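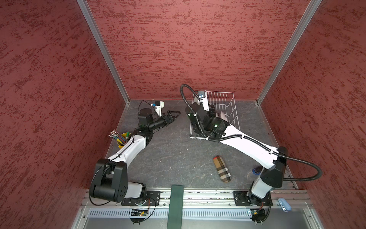
Afonso Magalhães holds that a plate rack should be filled from the back, so that the last plate never has to pass over the first. We tested his rule on the rack used throughout the Hestport study, with 312 placements in each order.

Figure 3. Plates standing upright in the slots of a white wire rack.
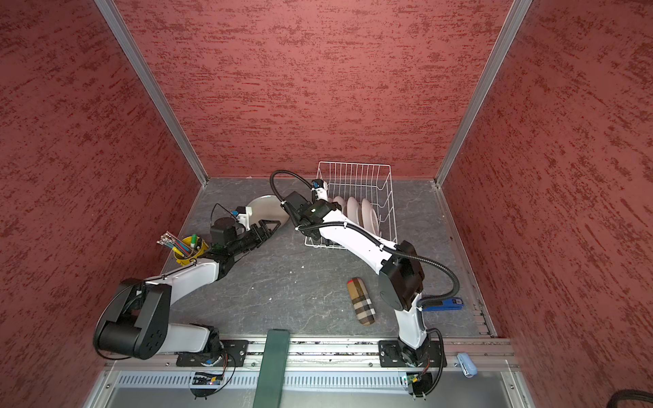 Filling from the back gave fewer knocks between rims, 131 against 449 when the order was left free. The difference was largest for the second and third plates - the first has nothing to touch but wire.

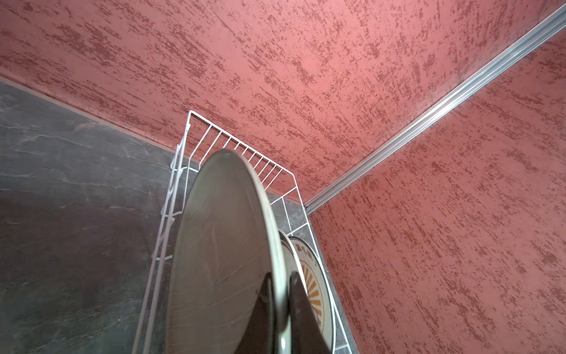
One reader of an earlier draft asked whether the size of the plates mattered more than the order. We did not vary size in this part of the work. Plates already lying face up on the surface were also left out of the count, 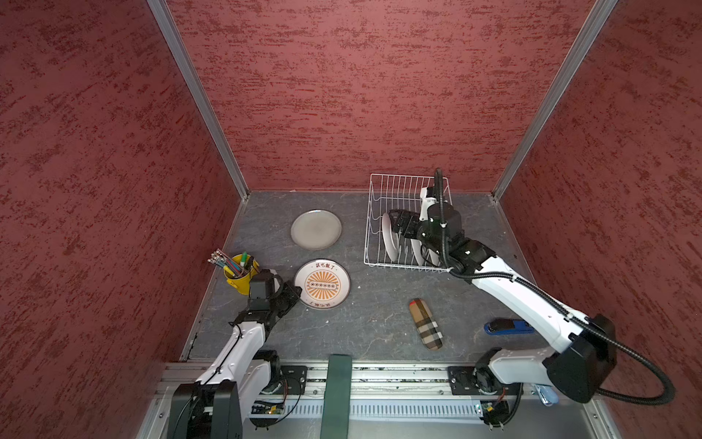
as they have to be lifted by the rim before they can be turned upright, and that step is treated in the next section.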